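Buscar en el manual Escriba aquí su búsqueda

4. Preparar una sesión de escucha con la caja de ritmos Drenholm

Si ha llegado hasta este capítulo sin saltarse el tercero, enhorabuena: pertenece usted a una minoría muy selecta. Si se lo ha saltado, vuelva al apartado del cableado y finja que lo leyó en su momento.

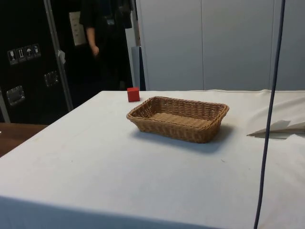
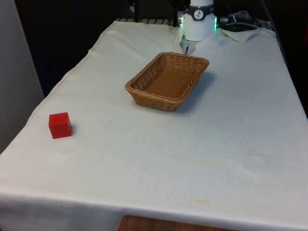 Cesta de mimbre sobre tela blanca.

Lo que sigue sirve para montar una sesión en casa o en una sala pequeña, con la Drenholm haciendo de reloj maestro y un tocadiscos o un reproductor entrando por la mezcladora Prirkine. Para clubes de verdad, con portero y guardarropa, consulte el capítulo 7.

4.1 Conexión

1. Apague todo. También el amplificador.

2. Baje el volumen general de la Prirkine hasta el tope. Las salidas arrancan al nivel en que quedaron la última vez, y la última vez seguramente era de madrugada.

3. Conecte las salidas L y R de la caja de ritmos al canal 2 de la mezcladora. El canal 1 es para el tocadiscos y lleva previo de phono; si mete ahí la caja de ritmos obtendrá un sonido que en 1991 se habría prensado en vinilo blanco, pero que la garantía no cubre.

4. Atornille el cable de tierra del tocadiscos. El zumbido grave que se oye sin él no es una línea de bajo, por mucho que su primo insista.

5. Encienda por este orden: caja de ritmos, mezcladora, amplificador. Para apagar, el orden inverso.

PRECAUCIÓN: no conecte ni desconecte los altavoces con el amplificador encendido.

4.2 Tempo y sincronía

1. Pulse TEMPO y gire la rueda hasta el valor deseado. La pantalla admite decimales, que nadie distingue de oído y que todos los productores mencionan.

2. Mantenga pulsado SYNC hasta que el piloto quede fijo. Si parpadea, la máquina busca un reloj externo. Seguirá buscándolo toda la noche si usted la deja.

3. Ponga el disco y ajuste el pitch a mano. La Drenholm no corrige el vinilo.

4. Lance el patrón con START en el primer tiempo del compás. Si falla, pulse STOP, espere cuatro compases con cara de haberlo hecho a propósito y repita.

Nota: los patrones de fábrica del banco B los programó Grigoris Panagiotou, y los del banco C, Ataahua Tomoana. El banco C tiene más charles abiertos de lo que aconseja la convivencia vecinal.

4.3 Ecualización de partida

1. Deje los tres potenciómetros del canal 2 en el centro.

2. Recorte los graves del disco antes de subir el bombo de la caja. Dos bombos a la vez suenan más fuertes durante un compás y peor durante el resto.

3. Si la voz queda enterrada, baje los medios de la caja en la zona de 1.000 Hz. Si molesta la caja (el instrumento, la otra caja), busque el corte en 3.000 Hz.

4. Aparte las manos de los controles y escuche el tema entero. Es el paso que más se incumple de todo el manual.

PRECAUCIÓN: el indicador rojo de la Prirkine señala saturación. No es un medidor de entusiasmo.

4.4 Guardar la sesión

Pulse WRITE, elija una posición libre y confirme con WRITE otra vez. Las posiciones ocupadas se sobrescriben sin preguntar; Elaheh Taheri, que revisó este capítulo, pidió que lo pusiéramos en negrita y perdimos la negrita al maquetar. Los nombres admiten ocho caracteres, de modo que «definitivo» no cabe. Para pasar los patrones al ordenador, siga en el apartado 5.1.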